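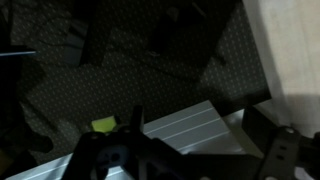
Figure 1. Dotted carpet, Hrytsenko House.

Where Students Study After Dinner: A Survey of Evening Habits at Bivdale
Project report by Yurii Antoniuk

Background

Bivdale has one main library and nine residence halls. The library closes at 10 p.m. during most of the term and stays open until 2 a.m. in the last weeks before finals. Students have asked for longer hours several times, and the answer has usually been that the building is nearly empty late at night. I wanted to find out where people go instead, and whether they would use the library if it stayed open.

I chose this topic because I live in Hrytsenko House, which is a long walk from the library. By the time I eat and get back across campus there is not much of the evening left.

Method

I wrote a short online survey and sent it through the residence hall mailing lists, which reach 3,000 students. It asked where the person usually studies after 7 p.m., how long they stay, what makes them leave, and whether they would use the library after 10. There was also a box for comments. The survey was open for two weeks and I got 567 complete responses. I left out the ones where only the first page was filled in.

I also did short interviews with people from my own hall and from Cloltia Hall. These were not recorded. I took notes by hand and typed them up the same night.
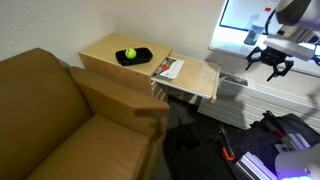
One problem came up early. My first version of the question about location had "common area" as a single choice, and two people who tested it asked if that meant the kitchen. I split it into kitchen, lounge and hallway seating before sending it out.

Results

The most common answer was the student's own room. The library came second, and the hall kitchens came third, which I did not expect. In the comments, people said they liked the kitchens for the big tables and the bright light. The main complaint was cooking smells, followed by people talking on the phone.

Lounges did worse than kitchens. Several people wrote that the seats are comfortable but there is nowhere to put a laptop at the right height. One person in Cloltia Hall said she falls asleep there every time she tries to read.

On the library question, 400 students said they would stay past 10 at least once a week. Many added conditions. The walk home was mentioned most, mainly the unlit path behind the Grovum building. Others said they would only go if the vending machines were working.

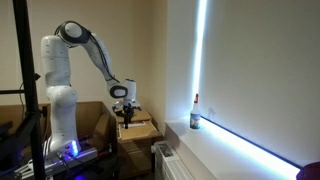 Limits of the Survey

Students who care about study space were probably more likely to answer, so the number who want later hours may be too high. Off-campus students were not on the mailing lists at all. Saying you would do something on a survey is also different from walking across campus in the cold to do it.

The interviews covered only two halls, and both are on the same side of campus. If I did this again I would start with the halls closest to the library.

Suggestions

Keep the library open until midnight for one full term and record the door counts each hour.

Put lights on the Grovum path before the trial starts.

Add a few tables at desk height to the hall lounges. This would cost less than longer library hours and could be done in June, when the halls are being cleaned anyway.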